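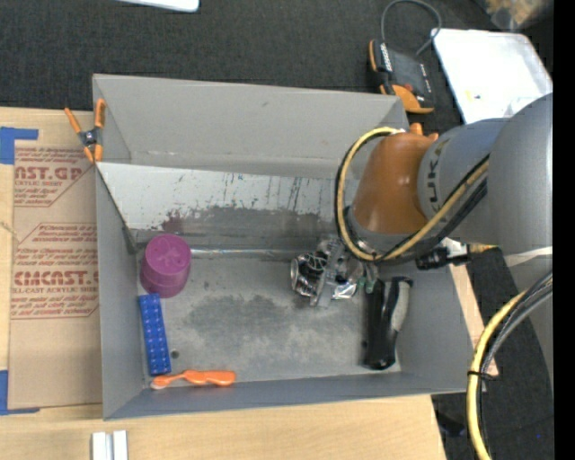

Every house I have ever lived in has had a catch-all bin, and I have come around to thinking that the bin itself is a perfectly good idea as long as you empty it before it gets ahead of you. Mine gets done at the end of October, when the yard work is finished and I finally come indoors and notice things. I like a big open-topped one in plain gray, set up on a light wooden table where I don't have to stoop, and I like the odds and ends to have some breathing room, so a purple cup standing upside down, a narrow blue block with bumps along the top and a shiny can on its side can each be spotted from across the room. A lid is the ruin of a sorting bin, in my experience. The minute you can close it, you do, and then it's spring and you're buying a second pair of pliers.

Start with the hard, heavy pieces. Anything with a thick handle, such as a screwdriver or a cordless tool, goes back to the workbench first, and while you have it in your hand you might as well wipe down the grip with a damp rag and a drop of dish soap. Grips get sticky from years of hands and a bit of oil, and they clean up so nicely! Dry them well before they go in the drawer.

Cans are next. I save more of them than I should (my late aunt kept hers for buttons, nails, bacon fat, you name it), but a clean can with a smooth rim is a handy thing to have for paintbrushes or pencils. Run a cotton ball around the inside edge, and if it snags, the can goes out with the recycling. Labels come off with hot water and patience, and whatever glue stays behind will give up if you rub it with cooking oil and leave it alone through supper.

Plastic cups I wash and store upside down, which keeps the dust out, but give them a full night on the rack beforehand or they'll smell like a basement. If one has gone cloudy, soak it in warm water with a good splash of white vinegar. I don't stack them more than 4 high, having once had to separate a tower of them with ice water and bad language.

Toy bricks and blocks deserve a mesh laundry bag. Zip them in, swish the whole bag in a sink of warm soapy water, and use an old toothbrush for the grime between the bumps. Spread them on a towel afterward and let them sit 48 hours, a little longer if the weather is damp. Please don't use the dryer, however tempting.

Now, whatever is left over at the bottom, the bits you can't name, goes in a jar with the month written on masking tape. My neighbor Keegan Wihongi taught me that one. If I haven't gone looking in the jar by the next October, out it goes, and I have only regretted it the once, over a little knob that belonged to the oven timer.

Wash the bin last, with baking soda on a wet sponge, and tip it against a wall to drain. Put it back where it was, because people will go on dropping things in that spot whether there's a bin or not.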